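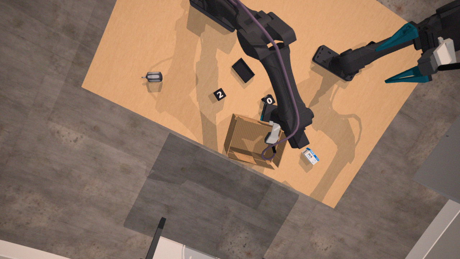

4. Setting up a two-arm sorting run in simulation

By now you should have Flella installed and the Wiltton arm models loading without errors. In this section we build the tabletop task that the rest of the guide relies on, so please take your time with it – a few extra minutes here will save you a long afternoon later on.

1. Open the scene list and choose "Tabletop, two arms." Let both arms settle before you touch anything else.

2. Add the objects from the small-items library. We like a mix: numbered cubes, a screwdriver, a medicine box, a shallow tray and an open cardboard box with its flaps folded out.

3. Set the random seed to 45 and write it down in your run sheet. Euan Baxter keeps his on paper and we have all come around to his way of doing it.

4. Turn shadows on. The policy learns from rendered views, and in our August tests the runs trained without shadows did noticeably worse once arm shadows crossed the objects.

Note: The cable on the first arm is only a visual model. It will hang over things and even pass through them, and that has no effect on the contact forces.

5. Record 400 demonstrations, saving after each one. Kirstin Cowie's script will shuffle the object positions for you between takes.

6. Start training with the step count at 2000 for a first check. You are looking for a loss curve that heads downward, and nothing fancier than that.

Caution: Do not move the box once recording has begun. The success test uses its starting position, and a shifted box will mark good drops as failures.

7. Run the nine evaluation layouts and export the results to the Nurnon folder. Section 5 explains how to read the table you get back.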